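Sorting out the container drawer

I finally went through the food containers last month. We had one deep drawer for all of them, and it had reached the point where it would only close if you pushed down on the pile with one hand.

I pulled everything out and matched lids to bottoms. It took 70 minutes, more than I wanted to give it. Fifteen lids had no container at all. Those went in the recycling, along with anything cracked or stained orange from pasta sauce.

What I kept is mostly clear plastic with lids that latch on all four sides. I have a few from Covik and a few from Pluvano. The Pluvano latches are stiffer, but they stay shut in a lunch bag. The 460 ml size gets used the most at our house - it holds one serving of soup with a little room at the top.

Elaine Vieira told me she stores hers with the lids off, bottoms nested and lids standing on edge beside them. I tried it and it works. The drawer closes now. The one drawback is that a clear lid is hard to spot on a white counter, and I have already lost one that way for most of an evening.

I still need something shallow for cut fruit. If you have a favorite, leave it in the comments.

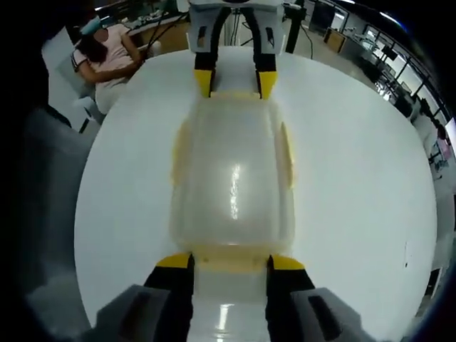
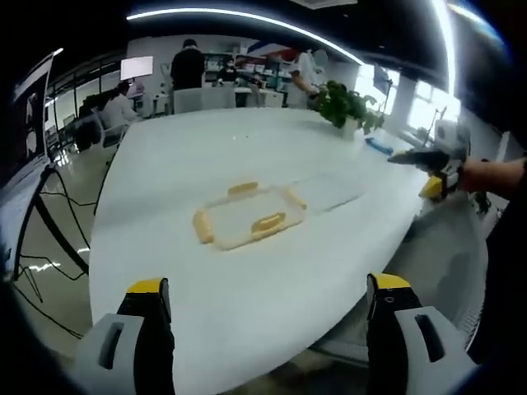 Clear plastic containers, the first held above the white table, the second on it with its yellow-orange latches.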